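Ticket 3000 — Wood finish, Sesbridge table oil, still smells and still marks
Status: reopened by customer
Product: Sesbridge Hard Table Oil, satin
Opened by: Bernadette Maillard

Original report, January
Two coats on a side table, applied with a lint-free cloth as the can says. The can promises "dry to use" in 6 hours. At 6 hours it was tacky. The next morning it was tacky. I've left it a week and my sleeve still drags. Room is heated, window open a crack. Please advise.

Reply from Sesbridge support
Thank you for contacting us. Tackiness is normally caused by applying too much product. Please buff with a dry white pad and allow further drying time.

Customer
I used a tablespoon for the whole top. If that's too much, I'd like to know what too little looks like. I buffed it anyway. The pad picked up brown goo for ten minutes and then stopped, and the surface is exactly as sticky as before.

Reply from Sesbridge support
Could you confirm the room temperature and whether any wax or polish was previously on the wood?

Customer
73 degrees by the thermostat. The table was sanded to bare wood by Tessier, the shop on the corner, and I have the receipt. They say no wax. I'm inclined to believe them, they had the table for a month and charged like it.

Log, tests done at home
1. Wiped a hand-sized patch with mineral spirits, left overnight. Patch dry to the touch, dull.
2. One thin coat of Sesbridge on that patch. Sticky again by lunch.
3. One thin coat of Jellholm oil on a second cleaned patch. Dry by supper.
4. Swapped to a new can of Sesbridge from a different store. Dry by the next morning, which is still not 6 hours, but I'll take it.

So it looks like the can. The first one has no batch stamp on the bottom that I can find. The second one does.

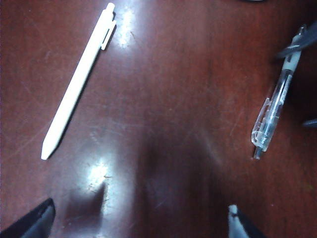
The scratch question is separate, and your last message mixed the two up. I asked whether the oil hides fine scratches, as the website says, and I was told any finish will "mellow" them. I doubt it. Look at a dark, glossy top like this reddish-brown one with the white pen on it: the shine is lovely and you can still see hairline scratches all over. If a polished surface shows them that plainly, I'd like to hear how a satin oil makes them go away. Grendum's leaflet at least admits that theirs won't.

What I'm asking for
Refund on the first can, and a straight answer on whether a can with no batch stamp should have been sold. I don't need a voucher.

Reply from Sesbridge support
Refund approved. We have passed the batch question to our production team.

Customer
Refund received, thanks. Leaving this open until production answers.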